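Hallon Gradebook, one term in: review

Hallon is a gradebook and report card program for secondary schools. It is sold by Henden, the same company that makes the Ditau timetable software, and the two share a login. This review covers the standard edition as used in a school of 600 students from the start of classes through the November report cycle. The parent portal was switched off for that period and is not covered.

Setup

Student records are loaded from a spreadsheet file. The import tool expects a fixed column order and does not read column titles, so a file with the family name and given name swapped will load without complaint. Check the preview screen before confirming. An import can be undone for 30 minutes, after which records have to be fixed one by one.

Schools that already run Ditau can skip the file and pull class lists directly. This worked on the first attempt except for split classes, where two teachers share one group. Hallon assigned all of those to the teacher listed first. The second teacher had to be added by hand in each case, and the change was lost the next time the lists were pulled. Henden's support desk confirmed the fault and suggested turning off automatic updates, which is what we did.

Grading scales

Up to 10 scales can be kept at once – letters, percentages, points, pass or fail, or a custom set of levels. Each course is tied to one scale. Conversion between scales is handled by a table the school fills in, and the table can be different for each grade level. This part of the program is well made. Changes to a table are logged with the old value, the new value and the account that made the change.

Weighting is less flexible. Categories such as homework, tests and projects can carry any weight, but a category cannot be divided further. A science department that wants lab reports and lab practicals weighted separately inside one "lab" category has to make two top-level categories, and both then appear on the report card.

Rounding is set once for the whole school. The default rounds at each step, so category averages are rounded before the final grade is worked out. With several categories this can shift a final grade by a full point. The setting should be changed to "round final only" before any grades are entered, as changing it later does not recalculate terms that have been closed.

Daily use

Entering scores is quick. The tab key moves down the column by default, and the direction can be switched. Missing work is marked with a blank, a zero or an "excused" code, and the three are treated differently in the average. The color used for "excused" is too close to the one used for "late" on older displays.

The class page takes 5 seconds to open on a wired connection. On the school's wireless network it was slower and sometimes needed a reload. Scores typed during a dropped connection were kept and sent later, without duplicates.

Comments can be picked from a bank or typed. The bank is searchable, but comments cannot be sorted by subject, and the length limit is shown only after it has been passed.

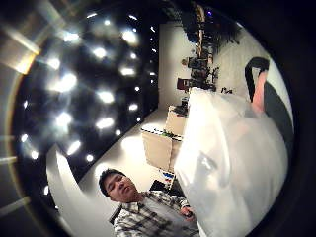
Report cards

Layouts are built in a separate editor. It handles page breaks correctly and allows a second language on the same card. Accented letters printed properly in names such as Begović, which our previous program turned into a question mark. Fonts are limited to those supplied.

Printing the full set for one grade level produces a single file. There is no option to save one file per student in the standard edition, and this is the main reason to look at the higher one.

Verdict

Hallon is a sound choice for a school with simple class structures and mixed grading scales. Schools with many shared classes should wait for the Ditau link to be repaired. Test the rounding setting with real scores before the first term opens.

Comments (3)

gradeoffice_west
Same split class problem at our school. We gave up on the link and load everything from the spreadsheet now. More work in the fall but it stays put.

mathdept4
Does the "round final only" setting apply to mid-term grades too, or just the end of term?

tallpine
@mathdept4 Both, as far as I can tell. Ours has been on since the start and the mid-term numbers match what I get by hand.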